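Lundero listings notebook - February, matching run

Last updated: February, 4:40 pm

Carrying on from the suite-number mess. The goal this week is still one record per available space in the Colldale office and light industrial set, whatever number of brokers have posted it. Wojciech Piątek has the scripts, I have the checking, Mercy Barasa has the broker phone list and the patience.
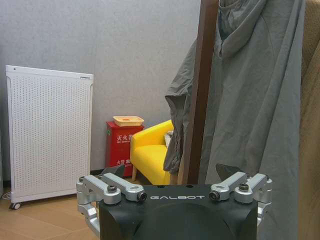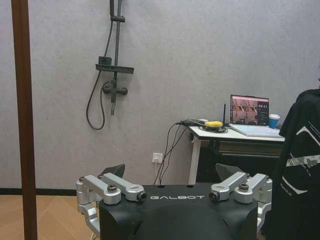 Both: GALBOT lettering on the black housing, silver links at the sides.

9:15 am. Fresh pull finished overnight. 3796 raw records across all feeds. No feed came back empty this time, so the timeout change held. Two feeds still send square footage as text with a comma and the letters "SF" stuck on the end, and one sends "call for size" in the same field. Wojciech strips the first kind. The second kind goes to null and gets a flag.

Rules as they stood at the start of today:

Same building if street number and street name agree after cleanup, and the ZIP agrees or is missing on one side.
Same space if same building, same suite after cleanup, and size within 2 percent.
If suite is missing on one side, fall back to floor plus size.
If both suite and floor are missing, do not merge. Leave for a person.

Suite cleanup: drop "Suite", "Ste", "Unit", "#", and leading zeros. Keep letters. "Suite 0210-A" and "#210A" come out the same. "2nd Floor, Suite A" does not come out the same as "210A" and I don't want it to, even though in one building on the east side they are the same room. That one goes in the exceptions file.

10:05 am. First run with those rules. Count after merging was too low, and I could see it without checking much. The Shemweta building had dropped to a single record and it has at least four vacancies on the board in the lobby. Cause: that landlord's own feed puts the building total in the size field for every suite and leaves suite blank. Every record then matched every other record on floor plus size. Floor was blank too but the script was reading a blank floor as floor zero.

So a blank was counting as agreement. Went back through the code with Wojciech and found the same thing in the ZIP check, where it was on purpose, and in the floor check, where it wasn't. Fixed floor. Left ZIP.

Also added: if the size given equals the building size on file and the building is multi-tenant, treat size as missing. Single-tenant buildings are excluded from this or we lose all the warehouses.

11:30 am. Second run. 2536 records after merging, so 1260 folded in. Shemweta is back to separate lines. Spot-checked the bigger office towers by eye and nothing jumped out.

Lease rate was the next thing. When two records merge, which rate do we show? Up to now it has been whichever record was pulled last, and that is just the order the feeds happen to run in. Till Kleinschmidt wanted lowest rate, on the grounds that it is what a tenant would ask for. Akinyi Ogola wanted the listing broker's own rate and nothing else. I side with Akinyi, but only some of the feeds say who the listing broker is. For now:

Listing broker's rate if we know the listing broker.
Otherwise the most recently edited record, going by the edit date in the feed and never by our pull date.
If the two rates differ by more than 10 percent, show "rate varies, ask" and flag it.

Monthly versus yearly is its own headache. Industrial brokers here quote per foot per month, office brokers quote per foot per year, and a handful of flex buildings get quoted both ways by different people. $1.15 and $13.80 are the same rate. Script now multiplies anything under $4.00 by twelve before comparing, and stores the original alongside so it can be shown the way the broker wrote it. There is some basement storage that really does go for under $4.00 a year. It gets flagged by hand. Mercy says she knows which ones.

NNN and full service still can't be compared at all and I have not tried. If the types differ, both rates are kept with their labels.

12:50 pm. Lunch, then set up the hand check. Drew 500 merged records at random from the second run and split them between me and Akinyi. For each one: open the source pages side by side, decide if they are the same space, mark yes, no, or can't tell. We agreed beforehand that "can't tell" counts as wrong. Otherwise it is too easy to hide in it.

Notes while checking, in no order:

- Corner buildings with two addresses. The bank building has an entrance on each street and the brokers use whichever one sounds better. The script treats it as two buildings. That's a missed merge, so it won't show up in this sample at all. Need a separate check for missed ones.

- "Suite 300" at a building where the third floor has since been split into 300, 310, and 320. Old posting for the full floor, new postings for the parts. Size check kept them apart, correctly, but the full-floor posting is stale and should not be showing.

- Sublease and direct for the same suite. The tenant wants out and the landlord is also marketing the space for when the term ends. Same walls, different deal. Script merged them. I marked these wrong. Akinyi had been marking them right until we compared, and she went back over hers.

- Photos are no help. Some brokers use the same lobby photo for every suite and some reuse it across buildings.

- One agent posts each suite twice, once with the parking included in the rate and once without. Merged with "rate varies, ask", and I think that's fair.

- Shell space described as "up to" a size. Divisible. We read the big number and ignore the "up to". Should store both ends. Not today.

3:20 pm. Check done. 95 percent right, so 475 out of 500. Of the 25 wrong, 14 were the sublease and direct problem, six were wrong building (all from the ZIP rule, all on the two streets that have a north and a south half), and five were can't tell.

The north and south one is annoying. Cleanup drops "N" and "S" if they come after the street name and keeps them if they come before. Brokers write it either way. Changed it to move the direction to the front and keep it always. If one side has a direction and the other has none, no merge unless ZIP is present on both and agrees.

For sublease and direct: added deal type to the match. Missing deal type is read as direct. I'm not fully happy with that, but the sublease people nearly always say so, it being the whole point of the ad.

4:10 pm. Dennis Rashidi came by to ask if the Tronell export can go out with this. Told him no, not until there is a third run with the two changes and another sample checked. He asked if the sample could be smaller the second time. I said only if we draw it from records the changes touched, plus a few from elsewhere to see that nothing else moved. He is fine with waiting if he gets a list of the flagged rates in the meantime, which he can have now. Sent.

He also asked for a "first seen" date on each space. We have it per record but not per merged space. It should be the earliest of the group. Careful with relisted space: a suite that was leased and came back five years later is not five years on the market. If there is a gap with no active record longer than 90 days, start the clock again. Wojciech thinks 90 is too short in a slow market, where a broker will let an ad lapse for a season and then put it back up. We left it at 90 and made it a setting.

To do:

Third run with direction fix and deal type in the match.
New sample.
Separate check for missed merges, starting with the corner buildings. Mercy has a list of them from the old map book.
Stale full-floor postings. Maybe drop a parent space when parts of it are posted later than it is.
"Up to" sizes, store low and high.
Ask the Shemweta landlord's office if they can put real suite sizes in the feed. Mercy to call.
Exceptions file needs a column for who added the line and why. I found three lines in there today I can't explain and I may have written two of them.

Leaving the second run output where it is and not overwriting it. Third run goes in its own folder so we can compare.

Comments

Mercy Barasa: Called the Shemweta office. They will send a rent roll with suite sizes as a spreadsheet but they can't change the feed, it comes out of their accounting package. Do you want the spreadsheet monthly or only when something changes?

Wojciech Piątek: Monthly please, same column order each time if she can get them to agree to it. Direction fix is in. It also picked up "East" spelled out, that one was getting kept as part of the street name.

Till Kleinschmidt: Still think lowest rate should be visible somewhere, even if it isn't the main one. Tenants will find it on the other site anyway.

Akinyi Ogola: My half of the check sheet is in the shared folder, the tab with the corrected sublease rows is the second one. Ignore the first.

Dennis Rashidi: Got the flagged rates, thanks. Two of the storage ones are mine and the rates are right as posted.

Contact: Lundero data desk | © Lundero | Back to top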